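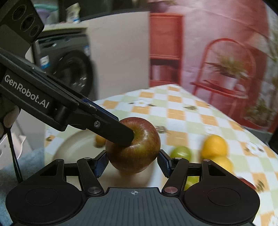
An apple between the blue pads, washing machine in the background. GenRobot.AI on the finger.

Home Machines board > Are they ready for chores yet?

bristside_beth
OK I am officially excited again! I've been reading this board since the robot vacuum days and I really think fruit is the right test. An apple is hard, slick and a little lopsided, and it bruises if you squeeze like an idiot. If a two-finger gripper can sort a fruit bowl without leaving dents, I'd let one near my groceries tomorrow. Who else thinks we're close?

doolan77
Close to what though? Moving an apple is one chore out of the 506 I do before lunch. Show me a fitted sheet.

bristside_beth
Fitted sheets beat me too, so I'm not holding that against anybody's machine :)

rerkon_fan
I work on a packing line and I'm with Beth. Soft pads changed everything for us. Our old pickers had bare metal tips and we threw out so many pears. What I love is two grippers working the same table, because half of kitchen work is one hand steadying while the other one does the job. 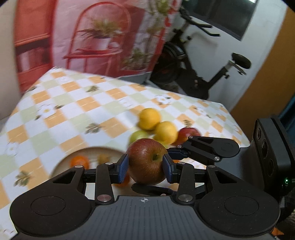
Peeling, for instance, or getting a lid off a jar. With one arm you end up building a special clamp for every little thing, and then the clamp needs cleaning. Two arms and some patience gets you a lot further.

doolan77
Patience is my problem with it. The Fallia arm I tried in August took all evening to clear a table, and it cost me 3598 dollars. My kid does it in five minutes for free.

rerkon_fan
Your kid clears a table without being asked? That's the real breakthrough, post a video!

quietdrawer
Somewhere in the middle here. Picking one thing up, yes, I believe it. Picking one thing out of a pile is where mine gives up. It goes for the tangerine and nudges the three next to it. Has anyone had luck with a crowded bowl? 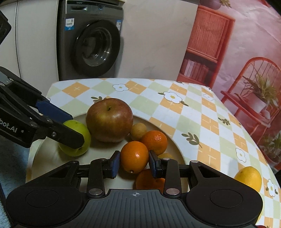
Tangerines, apples and a lemon, with one gripper in front and another on the left.

bristside_beth
Some! Come in from the top with the fingers open only a little wider than the fruit, and take the outside ones first. I still lose a lemon to the floor now and then.

doolan77
Fine, I'll try that tonight. Still want my sheet folded.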